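Progress report to the Betwood Fund: Hutholm obituary and burial records index, second stage

Prepared by Geeta Bhatt, for the period ending in February

## Where we are

The grant pays for one index that brings together the death notices from the Hutholm paper, the registers of the two burial grounds, and the funeral director's day books lent to us by the Sisodia family firm. At the end of this period the index holds 2,413 entries. Of these, 1,632 have been checked against a second source and are ready for the public search page. The rest are typed up but unchecked.

We had planned to have the chapel register finished by now and it isn't. The later volume is in good order but the earlier one has water damage along the bottom of most pages, and the last two or three lines are slow to read. Omprakash Chauhan has been working through it and has 13 pages left. He marks doubtful names with a query mark and leaves them for a second reader, as agreed in the first report.

## Newspaper notices

The notices are the fullest source and also the least consistent. Earlier ones give a name, an age and a street. Later ones run to a paragraph or more, with parents, date and place of marriage, trade, service in the forces, clubs and surviving family. We now record all of these where they are given. In the first stage we left out trade and union branch, and several people who wrote to us wanted exactly that, so Feven Ejigu has gone back over the early batches and added them.

Married women remain the main difficulty. Many notices name the husband only, for example "widow of" followed by his full name. Where the burial register supplies her own first name we enter it and note the source. Where it does not, the entry stands under the surname with the first name blank. We have not guessed.

Checking is done in the afternoons at Govham library, with two people to each batch, one reading and one following the typed sheet.

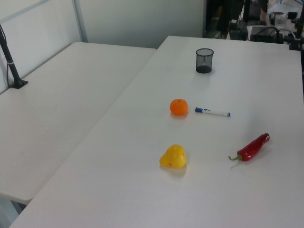 *White tables and wall panels.*

Gaurav Shukla wrote a short guide for new checkers this period. It covers abbreviations, old place names and how to enter a notice that appeared twice with different details. Both versions are kept, with the later one shown first.

## Requests from families

We had 9 written requests for corrections. Most were small - a middle name, the order of children, a wrong parish. One family asked us to remove the cause of death from an entry. We did so, and the field is now hidden on all entries from the last fifty years. It stays in the working copy. We would like the Fund's view on whether fifty years is the right cut-off.

One request is still open. It concerns two men of the same name, both plumbers, who died in the same winter, and whose notices seem to have been mixed up when they were first printed. Detlef Dreßler is comparing the day books with the register to see which man was buried in which plot.

## Spending

Scanning came in under the sum set aside, as the Sisodia books were in better condition than we had been told. Travel is slightly over. We ask permission to move the unspent scanning money to typing hours for the chapel register. No change to the total is requested.

## Next period

- Finish the earlier chapel volume and pass the queried names to a second reader.
- Check the remaining entries, starting with the newspaper notices.
- Open the search page to the public with checked entries only.
- Return the day books to the Sisodia firm and get a signed receipt.

The search page depends on the county's web team, who have given us a place in their queue but no start date. If it slips, we will put a printed copy of the checked entries in the library at Govham so that people can use it in the meantime. Geeta Bhatt will write to the Fund as soon as a date is known.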